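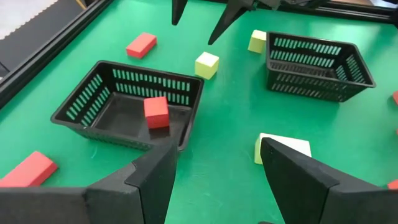 Red blocks and black baskets on the green table.

So I've been back in the cage since the first week of May, and my hands look terrible. The plan was 300 swings a week off the tee, which sounded like nothing when I wrote it on the fridge. By Friday I'd done 300 and could barely open a jar of pickles!

I play second base for Plamwood in a grown-up rec league (we finished next to last, don't ask), and my whole problem is that I pull off everything outside. Grounders to short, all summer long. 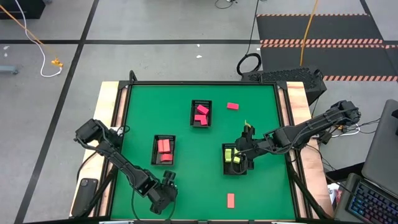
My front foot is the culprit. I step toward third, my hips fly open, and the bat drags along behind. What's helping is picking one small spot out in right-center and hitting to it, something about as easy to see as that single pink block lying by itself on the green next to the upper tray. If I stare at the whole field I swing at the whole field — and then it's another roller to short.

I also gave up my heavy bat for a lighter Milix. It felt like a toy for two days and now I love it. The Isero batting gloves, on the other hand, split at the thumb already, so those are going back.

First game is against Abbasi, who have a lefty with a nasty slow curve. I'd take one clean single up the middle and go home happy.
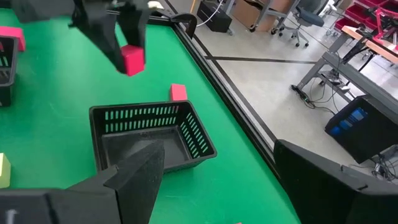 Pink-red cube just above the table, basket empty.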